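Skarar > Guides > Drornix room simulator > First run
Skarar documentation, October

3. Loading the practice apartment

Drornix ships with one furnished apartment. Use it to check your install before you import rooms of your own.

1. Open Drornix and choose Rooms, then Ganska.
2. Set the seed to 2744. Other seeds move the small objects.
3. Press Load. The first load takes around 19 minutes - later ones are much shorter.
4. Open the Views panel and step through the saved views.

Note: wall views are for checking textures. The print should be easy to recognize as The Starry Night. 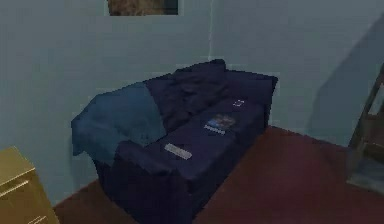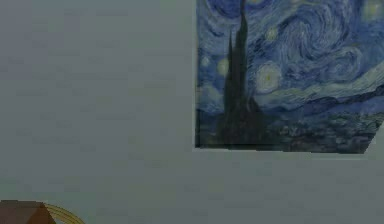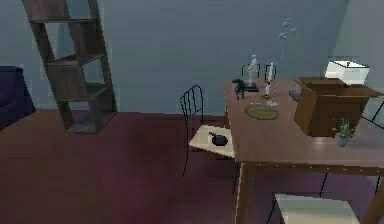
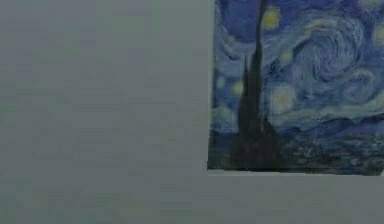

5. If a view stays black, close the panel and reload the room. Error 437 means the texture pack is missing.
6. Save the room under a new name before you edit anything.

Caution: do not run 2 copies of Drornix on the same room file. The second copy will overwrite the first without asking.

Task scripts for the Goel arm are installed separately. See section 4.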